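Community > Writing and Publishing > Grants, Prizes and Residencies

Does a chapbook count as a "first book" for the Husis fellowship?

Posted by Mariama Gbeho

I am putting together an application for the Husis poetry fellowship, which closes in June. The guidelines say it is open to poets who "have not published a first full-length book." I have one chapbook out with Stondska: 26 pages, saddle-stitched, print run of 300, with an ISBN. Does the ISBN make it a book for this purpose? I also want to reuse 14 of the chapbook poems in the sample manuscript and can't tell if they count as previously published work.

Suwannarat

Page count decides this, and the ISBN has no bearing on it. Most prizes put the line for a full-length collection at 48 pages, counting only pages with poems on them. Front matter, blanks and the acknowledgments page are left out. At 26 pages you are under that line by any method. Check whether Husis states its own number, usually in the definitions at the end of the PDF and missing from the web form.
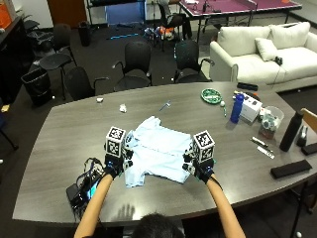
Reused poems are a separate matter. Check your Stondska contract for the reversion clause. If rights came back to you on publication, you can include the poems, but list each one in the acknowledgments with the chapbook title and year. If the sample is read blind, that list goes in its own file and your name comes off every page, running headers included. For ordering, print the sample single-sided and spread it over a table big enough to see all of it. Two poems that lean on the same image show up quickly that way – on a screen they can sit ten pages apart unnoticed.

Amerley Abugri

Agree on the page count. One correction on rights: reversion on publication is common for magazines and less common for chapbook presses. Many hold exclusive print rights until the run sells out or for a fixed term. With a run of 300 you may still be inside that term. Email the press and ask for written permission to reprint in a full-length manuscript. It is a routine request.

Also check the project statement limit. The one I sent to the Tasska residency was capped at 3,000 characters with spaces, and the form cut the text at the limit without a warning. Paste it in, save, log out, then reopen it and read the last line.

Mariama Gbeho

Found it. Husis defines full-length as 48 pages or more. The contract says two years exclusive, so I have written to Stondska for permission.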